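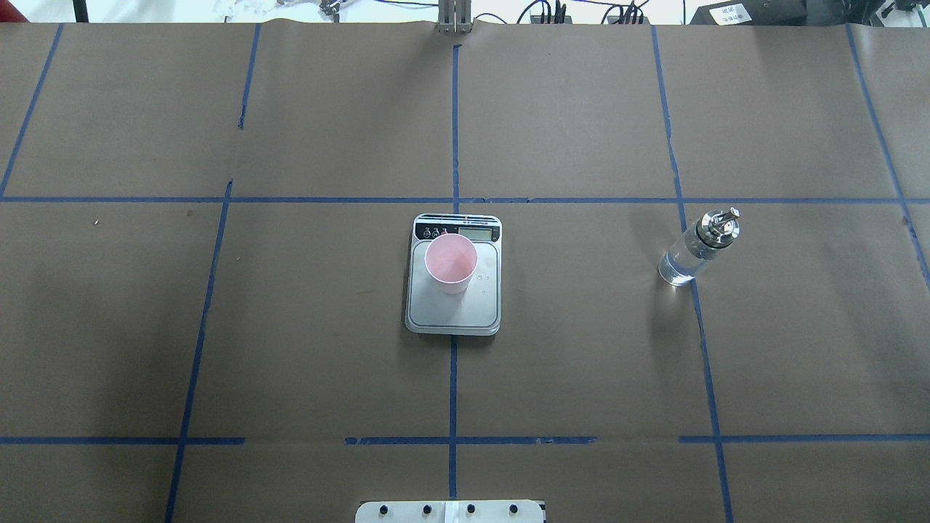 Bullthorpe Measures Project
Progress report to the Plument Fund
16th June

Summary

The grant covers a study of how evenly a drink is poured by eye from a bottle into a small cup, and a printed guide based on the results. The target is 1000 weighed pours. We have recorded 504, so we are just past the halfway mark and a little behind the plan agreed in January. Spending is within budget. We are not asking for more money, but we would like to move the date for the draft guide, as explained under Timetable.

Work since the last report

The first part of the period went on the pouring table at Pavell. The top is covered in brown kraft paper and marked out in cells with blue tape. Each item has a cell it goes back to between pours, and the scale stays put during a session. Before we had the grid, things crept towards the edge of the table as the session went on and the later pours were done at more of a stretch than the early ones. The marked layout has cured most of that.

The routine for a pour is short. The empty cup goes on the scale and the display is set to zero. The pour is made and the weight is written on the sheet before the cup is lifted. The cup is then emptied, wiped and put back. We write the weight in grams and do not convert it to a volume until the figures are typed up.

We have kept to one style of small pink cup for all the recorded pours. Two other cups were tried in the early sessions and those figures are kept on a separate sheet. They are not part of the 504.

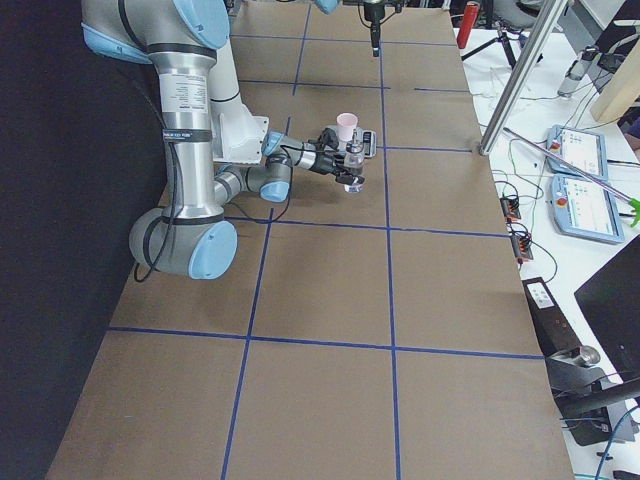
Bottles and pourers

The study compares a glass bottle fitted with a metal pourer and a small clear plastic bottle. Most of the pours to date have been with the glass bottle. The metal pourer gives a steady stream, and the weights are closer together than we expected when we wrote the application. The plastic bottle is less even, with the heaviest pours coming when it is full.

Of the remaining pours, 200 are set aside for cordial supplied by Bạch. It is thicker than water and we expect it to run more slowly through the pourer. The cordial has been delivered and is in the store cupboard. We have left it until last on purpose, as it is sticky and the paper will need changing more often once we start on it.

The table covering

We budgeted for one roll of kraft paper and have had to buy a second. Drips soften the paper, and wiping it makes things worse. It is now changed when it gets too marked to work on, and the tape is laid again at the same time. Laying the tape takes longer than the paper. Long strips go on straight enough if they are pulled tight, but short lengths are often joined on at the ends, and a few lines have gaps. We do not replace a line for the sake of a gap, provided it is still clear which cell is which.

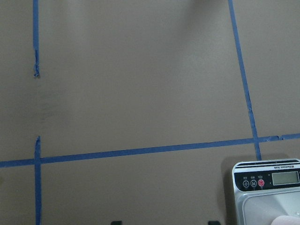

Tape lines on the work surface, with the scale at lower right.

We looked at using a plastic sheet with printed lines. It would be easier to wipe down, but the one we were quoted for was too short for the table and the bottle slid on the sample we were sent. We will stay with paper and tape to the end of the project.

The scale

The scale is a plain digital kitchen model with a metal platform. We check it against a brass weight at the start and end of each session and note both readings on the sheet. One session had to be left out after the end reading did not match the start. The batteries were changed and it has been steady since.

We now leave clear space on both sides of it, with the bottle in one cell and the cup in another. When the two were kept close together the bottle was sometimes put down against the edge of the platform, which upset the reading.

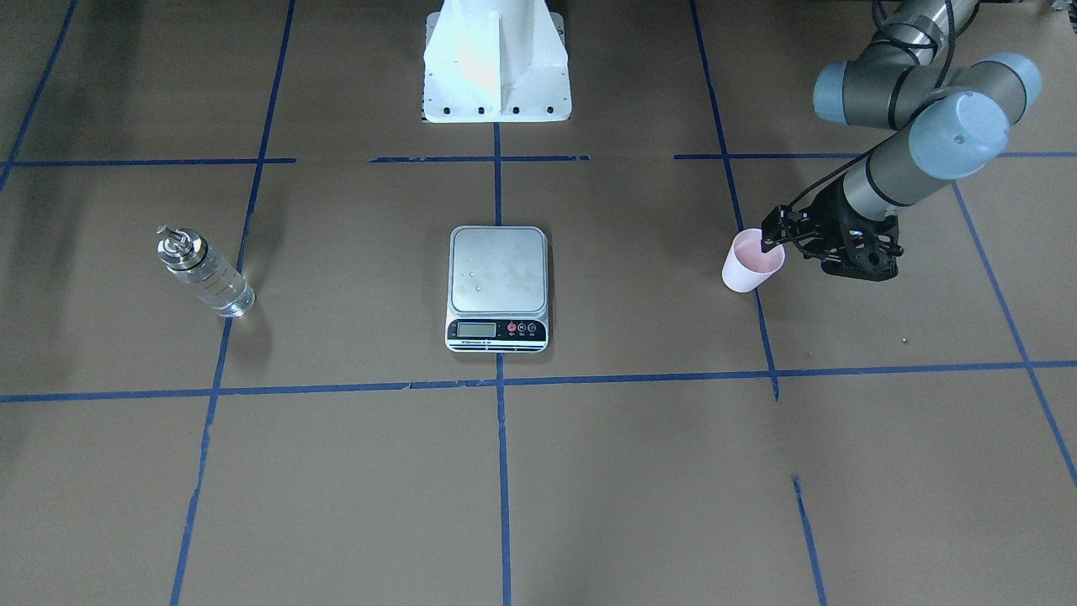
Wiping the cup properly between pours has also made a difference. A few drops left in the bottom are enough to show on the display, and in the early sheets some zero readings were taken with a damp cup. We have gone back through those sheets and marked the pours affected. They will be repeated at the end if there is time.

Timetable

The remaining pours should take 11 more sessions at the present rate. That allows for the slower work with the cordial and for changing the paper. We ask that the draft guide be due four weeks after the last session in place of the date in the grant letter. The layout of the guide is already done and only the tables are missing.

Spending

The second roll of paper and extra tape were paid for out of the printing line, where the quote came in lower than planned. Receipts are attached. Nothing has been spent from the travel line and we would be glad to know whether it can be used for postage of the finished guides to the Bullthorpe cafés on the mailing list.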